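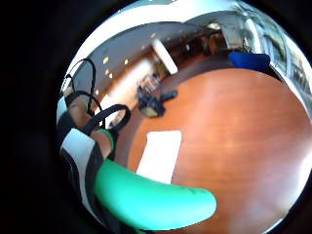
I have belonged to the Vadum–Pusach Friendship Society for 13 years now, which makes me one of the middle-aged members in every sense, and last week I finally went to the annual dinner. I had always found a way out of it before. It was a work night, or I had a cold, or I looked at the words "smart dress" on the invitation and thought about my one good jacket and the mark on its sleeve. This year they dropped the dress line and moved the whole thing to Yimyam, the noodle place by the old bus station, and I ran out of excuses.

For anyone who has wandered over here from my bread posts: Vadum and Pusach have been partner towns for longer than I've been alive. Pusach is 1238 miles away and about as different from us as a town can be – hills, a proper river, shops that shut for lunch. The society looks after the school exchange, the letter-writing scheme and a shelf of books in the library that I'm fairly sure only I borrow. I joined for the letters. My pen friend over there writes in purple ink and has very firm views on soup, and I look forward to her envelopes more than almost anything else that comes through the door.

So, the dinner. We were at long tables with paper cloths, and I ended up between a retired couple who had been to Pusach more often than I've been to the dentist and a young man from Skestico, the firm that has been paying for the exchange bus. He was nervous, bless him, because he had to stand up after the dumplings and give the company's greetings. He did it very nicely. He had learned four sentences of the language and only got tangled in the last one, and the whole room clapped as though he'd sung an opera.

The real news was that Skestico will carry on paying for the bus, and that the exchange is back on after being stopped for so long. There are 7 places for adults this time as well as the school group, so people like me can go along and sleep on somebody's sofa bed. I put my name down before I'd thought it through. Then I ate another helping of noodles and thought it through, and I still wanted to go.

There was also a vote by show of hands on whether to change the name of the society. Somebody had suggested "Partnership" in place of "Friendship" as it would sound better on grant forms, and it may well do, but I was glad when it lost. I have a partnership with my gas company. I have never sent them a birthday card.

What I liked most was the end of the evening, when they read out a greeting from the people in Pusach, who were having their own dinner that same night. They had 117 at theirs, which rather put our corner of Yimyam in the shade! It was a simple letter, mostly about the weather and the new footbridge, with a long bit about how much they missed having visitors, and I'm afraid I had to go and look at the fish tank for a minute.

I've started on my own four sentences. So far I can say good evening, thank you for having me, and something about the train that my pen friend says is correct but very old-fashioned. I need to find out what people take as a present when they stay. I was thinking of honey, if it will survive the bus, or maybe one of the tea towels from the museum – if you've been on one of these trips and have a better idea, do leave me a comment.

Last updated: April 2022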